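The drawer that ate Flevdale

Every house in Flevdale has one. It is the second drawer down, it sticks in April, and it holds everything its owners could neither use nor bury. Mine last shut properly 4 years ago, when I still believed I would one day need a key to a shed in a town I had left.

Bijan Jalali has made a living out of this weakness. For 51 pounds he will sit at your kitchen table and watch you go through the drawer, saying very little. He used to sell carpets, and has kept the salesman's gift for looking mildly let down.

"People think the batteries are the hard part," he says. "It's the string. They defend the string."

I defended the string. I also spoke up for a takeaway menu from a place that has been a dentist's since my children were small, and for three Allen keys that fit nothing I own. Bijan wrote it all down. His longest list, from a retired couple on Plolent Road, ran to 393 items and included a second, smaller drawer.

By the end of the morning I had parted with about 30 things and felt splendid. Then I went to the shops and came home with a ball of string, which was on offer. The drawer still sticks. Bijan says he can come back in the autumn.

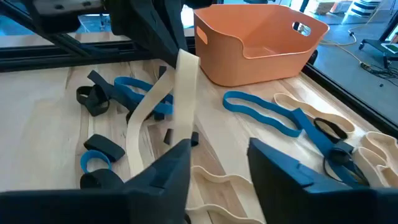

Bands and elastic in black, blue and cream on a wooden tabletop.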